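# Can a machine do my chores yet? Questions we get often

Last updated October 3, 2025

We run a small repair and rental shop for cleaning equipment, and customers ask us about robots almost every day. I collected the questions that come back most and answered them as well as I can. English is my second language, so if some answer is not clear, please write to us and I will try again.

## Is there a robot that can clean my whole apartment?

No. There are machines that clean floors, and many of them are good. A machine that walks in, picks up socks, wipes the stove and takes out the trash is not something I can sell you or rent you today.

## But I saw a video where a robot did all of it. Was it fake?

Probably it was not fake. When you watch such a video, look for three things before you decide. Is the speed written in the corner (many are played faster)? Is there a person with a controller who moves the arms from a distance? Did they show you one try, or many? A robot that does the job once on camera may need a lot of tries to do it again in your kitchen.

## Why is sweeping with a dustpan hard? My child can do it.

Your child uses two hands that feel everything. One hand pushes the brush, the other hand keeps the pan low, and both correct each other without thinking. For a machine with two arms, each of these is a separate problem. It must take the tool by the handle in a useful way, keep the angle, carry the pan without losing what is in it, and turn it over in the right place. Light things make it worse. A bread crust can roll away, and a small crumb is difficult for a camera to find on a brown or patterned surface.

Emptying the pan looks like the easy half of the work, but a soft bag has no fixed shape. The opening can be in a different place every time.

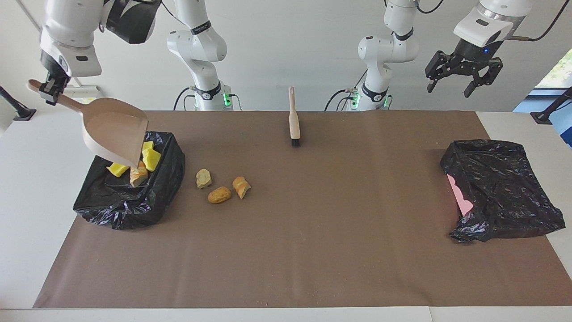 *A dustpan held over an open garbage bag, with three pieces of bread still on the mat.*

## What about picking up crumbs?

For crumbs I recommend a vacuum, with or without a robot around it. Larger pieces can be moved with a gripper or with a brush. Very small ones are a suction job, and I don't expect this to change soon.

## Which chores are closest to ready?

In my opinion:

- Vacuuming and mopping of flat floors: ready, with some limits (cables, thin rugs, pet accidents).
- Mowing a simple lawn: ready.
- Washing windows: possible, but you must move the machine from one window to the next.
- Clearing a table, folding laundry, loading a dishwasher: shown in labs, not ready for a normal home.
- Cooking from raw ingredients: please don't wait for it.

## Is it different in a workshop or a factory?

Yes, very different. On a shop floor you can fix the part in the same place every time, put a fence around the machine and call a technician. The packing hall at Mirine, where we service the floor scrubbers, has one arm that puts filled boxes on pallets. It moves 224 boxes in a shift and it does this well. The same hall is swept by people with brooms, because the dirt is never in the same place.

## Do you sell or rent robots with arms?

No. We rent the Skustik floor scrubber and two sizes of the Gredby robot vacuum. The larger Gredby is made for rooms up to 1,056 square feet, and it needs a threshold lower than your finger is thick. If you have an old house, measure first.

## What does it cost to try one?

The deposit is $200 and you get it back when the machine returns complete, with charger and brushes. Please empty the dust container before you bring it. Since April we charge a small cleaning fee if it comes back full.

## Will a robot take my job as a cleaner?

I get this question from people who come in to repair their own machines, and I take it seriously. In the offices on Carnegie Street, the robot vacuum does the corridors at night. The cleaners there still do the desks, the kitchens, the toilets and the trash. What changed is which hours they work, and not all of them are happy with it.

## Should I wait with buying a good vacuum?

No. Buy the vacuum.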